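詰め合わせの仕事はどう変わるか
Fuvelley社Zatevdale作業所における自動化と働く人びと
地域と労働ゼミ 調査実習報告書

1. はじめに

スーパーの棚に並んでいる菓子の詰め合わせを見て、これは誰が詰めたのだろうと考える人は、あまり多くないと思います。私たちの班も最初はそうでした。ゼミで「身近な自動化」という題をもらい、券売機やセルフレジの話ばかりしているうちに話し合いが行き詰まってしまい、机の上にあったおやつの袋を開けながら「これを箱に入れるのは機械なんだろうか」と誰かが言ったのが、この調査の始まりです。

調べてみると、飲み物の缶や四角い箱のように形のそろったものは機械で扱いやすく、空気の入った小さな菓子の袋は意外に苦手だということがわかってきました。つぶれるし、すべるし、置くたびに向きが変わります。そのため、小袋の詰め合わせには今も人の手が多く残っています。Fuvelley社のZatevdale作業所もそういう職場のひとつで、Negashという名前の自動化計画がちょうど進んでいるところでした。見学とお話をお願いしたところ、思いがけずすぐにお返事をいただき、12月に二度、班の全員でおじゃますることができました（一度目は電車を乗り間違えて遅刻しました。本当に申し訳ありませんでした）。

2. 作業所と調査の方法

Zatevdale作業所では、届いた菓子を種類ごとに分け、注文に合わせて袋や箱に詰め、送り出しています。お話をうかがったのは8人で、詰め合わせの担当の方、検品の方、シフトを組んでいる方がふくまれます。一人ずつ休憩室でお話を聞き、そのあと作業の様子を見せてもらいました。質問は紙に用意していきましたが、途中から話がどんどん広がってしまい、後半はほとんど紙を見ていません。ゼミの先生には「半構造化インタビューと呼ぶには構造が足りない」と言われました。それでも、そのおかげで聞けた話がたくさんあったと思っています。

会社の資料も見せていただきました。忙しい時期には一日に2000袋を詰めることがあるそうです。数字だけ聞いてもぴんと来なかったのですが、実際に体験させてもらうと、私たちは300袋に届く前に肩が上がらなくなりました。

3. 「教える」という新しい仕事

Negash計画でまず変わったのは、詰める作業そのものよりも前の段階でした。ロボットに袋のつかみ方を覚えさせるには、人がつかんだときの動きの記録がたくさん必要です。そこで、手で握って使うグリッパーを持ち、レバーを引いて指先を閉じたり開いたりしながら、いつもの作業をくりかえす仕事が生まれました。職場では「お手本」と呼ばれています。「今日は午後からお手本です」というふうに使います。

お手本は作業所の台だけで行うわけではなく、台所やソファのあるふつうの部屋でも行われます。背景や明るさがいつも同じだと、ロボットは場所が変わったとたんに戸惑ってしまうのだそうです。家の食卓で菓子をつまんでいるようにも見えるので、私たちは初めて様子を知ったとき、仕事の場面だとすぐにはわかりませんでした。
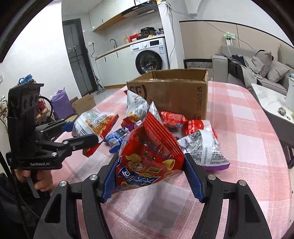
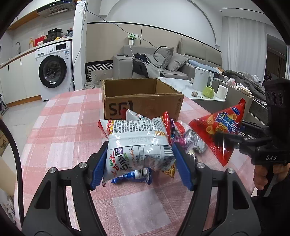
写真1・2 手持ちのグリッパーで菓子の袋をはさむ作業。どちらも、青い指先が袋を左右から押さえている。

写真の机にあるような三角形にふくらんだ袋は、とくに難しいもののひとつだと聞きました。平らな面が少なく、強くはさむと中身が割れ、弱いと回ってしまいます。ベテランの方は素手なら袋の角を見た瞬間に持つ場所が決まるそうですが、グリッパーを通すとその勘がいったん使えなくなります。「自分の手が急に新人に戻った」という言い方をされていて、班のみんなでノートに同じ言葉を書き留めていました。

私たちも練習用のものを握らせてもらいました。指が二本しかないというのは、考えていたよりずっと心細いものです。両手に一つずつ持つと、右を閉じるつもりで左を閉じてしまい、袋が床に落ちました。拾うのもグリッパーでやってみてくださいと言われ、これがまた長くかかりました。

記録の数は毎回つけられていて、見学の時点で2624回分がたまっていました。うまくいかなかった回も消さずに残し、印をつけておくそうです。失敗の回に印をつける係の方は、同僚の手つきを何度も見ることになるので、誰が左から入れるくせがあるかまで覚えてしまったと笑っておられました。

4. 働く人にとって変わったこと

（1）体の負担

肩と手首が楽になったという声は多くありました。お手本の日は急がなくてよく、むしろゆっくり、迷いのない動きが求められます。一方で、レバーを引く指が疲れるという新しい悩みも出ています。重さのあるものを宙に浮かせたまま細かく動かすので、前腕が張るという方もいました。作業所では続けて握る時間を短く区切り、間に検品をはさむようにシフトを直しているところです。

（2）うまさの意味

いちばん考えさせられたのはここです。これまでの「うまい人」は、速くてきれいに詰められる人でした。お手本では、速い人の動きがそのまま使いやすいとはかぎりません。二つの動作を一度にすませてしまうような熟練の技は、記録としては読み取りにくいことがあるからです。入って間もない方のていねいな動きのほうがほめられる日もあり、長く勤めている方の中には、少しさびしい気持ちになったと話してくださった方もいました。その方は次の見学のとき、自分の動きを一つずつに分けて説明する練習をしていて、新しく入る人への教え方にもそれを使い始めたそうです。

（3）先のことへの不安

自分の動きを教えた機械に、自分の仕事を取られるのではないか。この質問はこちらから聞きにくかったのですが、ほとんどの方がご自分から話題にされました。会社からは、人手の足りない時期の分をロボットに任せ、今いる人のシフトは減らさないという説明があったそうです。それを信じているという方も、何年先までの話なのかわからないという方もいました。シフトを組む方は、お手本の時間も詰め合わせと同じ時給にしてほしいと最初にお願いし、そのとおりになったことを、とても大事なこととして話してくださいました。

5. 考察

調査の前、私たちは自動化というと、ある日機械が運びこまれて人が減る、という絵を思い浮かべていました。Zatevdale作業所で見たのはもっと長くてゆっくりした途中の時期です。機械はまだ主役になっておらず、人が二本指の道具を握って、機械の側に合わせて体を動かしています。この時期の仕事には決まった名前も資格もありません。お手本の経験が、別の職場でどう評価されるのかも今のところ決まっていません。同じような取り組みを始めているZaksteadの作業所では、記録の担当を手当のつく役割にする話が出ていると聞きました。ここは直接お話を聞けていないので、来年度の班にぜひ引きついでもらいたいところです。

調査の足りない点も書いておきます。お話を聞けたのは昼の時間帯の方だけで、夕方から入る学生アルバイトの方には会えませんでした。また、会社の紹介で集まっていただいたため、計画に強く反対している方の声は拾えていない可能性があります。

6. お礼

忙しい12月に時間を作ってくださった作業所のみなさま、ありがとうございました。帰りにいただいた詰め合わせは、ゼミ室で分けて食べました。報告書の冊子は印刷ができしだい、作業所の休憩室あてに送らせていただきます。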